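Ticket 2740: Printer drops off the network every afternoon (children's room, Skernstead branch)
Status: Closed
Opened by: Maëlys Bailly
Category: Printing / Wi-Fi

Opening note

Hello, and thank you in advance for your patience with me, because I'm going to tell you everything I can think of and some of it will surely be useless. The Prilow printer in our children's room has stopped printing in the afternoons. It's perfectly cheerful in the morning. I print the story time sheets before we open and they come out fine, lovely colors and all. Then some time after lunch, people send things to it and they sit in the queue saying "Waiting for printer" until I turn the whole thing off and on again. That buys me the rest of the day, and then we go through it all again the next afternoon.

We've had this printer since March and it behaved itself beautifully until we got the new router from Aubert (the white one, on the shelf by the coat hooks). I don't want to blame the router without proof, but I do look at it sideways.

What I've tried so far: new paper, a new cable from the wall to the printer's power socket, clearing the queue on the front desk computer, and deleting the printer and adding it back. That last one took me 40 minutes and I was rather proud of myself, but it was stuck again by three o'clock.

Reply from support

Hi Maëlys, thanks for such a thorough write-up, it saves us a lot of back and forth. When it gets stuck next time, please don't restart it right away. Go to the printer's own little screen, choose Network, then Status, and write down the address it shows. Then look on the front desk computer under the printer's properties, on the Ports tab, and write down the address there too. Tell us if they match.

Update from Maëlys

They don't match! I feel like a detective. The printer's screen says the address ends in 27 and the computer thinks it ends in 8. I checked twice, with my good glasses the second time. The Wi-Fi light on the printer was steady blue the entire time, so I suppose it believed it was connected and was just waiting for somebody to talk to it, poor thing.

I should also mention that the laptop we use for the toy lending catalog could still print when the front desk couldn't. I'd forgotten that one until I sat down to finish the spring pages, and off went my test page without a murmur.

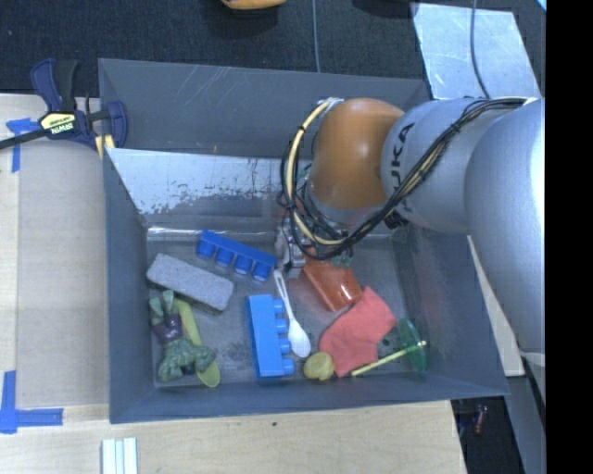
So it's only the front desk computer and the older desktop in the workroom that get stuck. Those are the two I set up myself in March, following the paper guide that came in the box. The laptop was set up later by my nephew, who did it in a different way and much faster, and I'm afraid I didn't write down what he clicked.

Reply from support

That's a very helpful clue. Your nephew most likely added the printer by name, so the laptop goes and finds it wherever it happens to be. The two desktops were told to look for it at one fixed address. The new router gives out addresses on a short lease, and the printer goes to sleep over lunch, loses its place, and gets a different one when it wakes up.

There are two ways to fix this. You can add the printer by name on both desktops, or you can ask the router to save one address for the printer. We'd suggest the second, so that any computer you add later will be happy too. Sign in to the router page, open Connected Devices, click the printer, and turn on "Always use this address." Then restart the printer and put that same address into the Ports tab on both desktops.

Update from Maëlys

Done, though I had a small adventure finding the router password. It was on a sticker on the underside, and I had to unplug the thing to read it, so apologies to the gentleman who was halfway through renewing his bus pass. The printer now has the address ending in 27 for keeps, and I've changed both desktops to match.

It printed at two, at three and again just before closing. The workroom desktop printed one page of strange symbols first and then settled down. Should I worry about that?

Reply from support

No need to worry, that was an old job left in the queue from before the change. If it happens again, let us know and we'll look at the driver on that machine. Shall we leave the ticket open for a few days?

Update from Maëlys

Yes please, I'd feel better.

Final note from Maëlys

It's been a full week and not one stuck page. I've written the address on a bit of masking tape and put it on the printer's lid, and I've copied the router password into the blue binder under P. You can close this one with my thanks. I'll be opening another about the scanner, I'm sorry to say, but that can wait until after story time.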